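Stirlow two-arm kit: anyone running one?

delanlow_shop
We're deciding between the Stirlow two-arm bench kit and the one Hsieh sells. Hsieh is cheaper but you build the table mount yourself. We want it for sorting small mixed items. Has anybody used the Stirlow for more than a demo?

KaiwenKo
We've had the Stirlow for 4 months. Arms are fine. Wrist cameras are fine. Software setup took me most of a week and the manual skips the calibration of the second arm completely. Support (Henk Dijkstra) answered the same day and sent me the missing pages.

h_fang
Same kit here, different opinion. We paid $3108 with the mount and I would not do it again. The fingers are too pointed for soft items. They do well on hard plastic and badly on plush.

KaiwenKo
Depends on your settings. Ours picks plush if you lower the closing speed. Two views from our bench, toy produce in the first one, cloth on the table in the second:
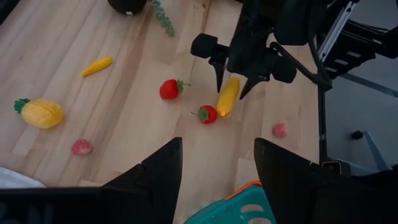
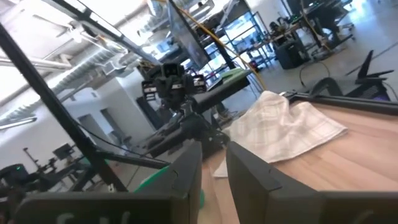
Last edited by KaiwenKo on 7 September 2025

pan_c
What are you using for the strawberries, the stock grip profile? Mine slides off anything with a round side.

KaiwenKo
Stock profile, force turned down a little. Corn was easier to set up than strawberries. Come in from straight above and line the fingers up across the short side.

delanlow_shop
How is it with cloth? About a third of our items are folded fabric.

KaiwenKo
Slow. It needs both arms and I still fix the path by hand. I wouldn't buy it for cloth.

h_fang
Which is my point. The product page lists textiles as supported.

FengyiMak
The page says "light textiles with optional pads." The pads are $26 a pair from Brusico and they fit without drilling. We went through 677 picks on one pair before the surface started to peel. Hard items don't need them.

h_fang
An optional part should not be what makes a listed feature work. Put them in the box.

FengyiMak
I agree with that. I'm only saying the fix is cheap.

pan_c
Do the pads block the wrist camera at all?

FengyiMak
A little at the bottom of the view. I moved my crop up and it was fine.

delanlow_shop
Thanks all. I'll ask Stirlow if they will include pads and the calibration pages with the quote. We don't have to order until October.

KaiwenKo
Ask for the longer cable set too. The short one limits where you can put the controller.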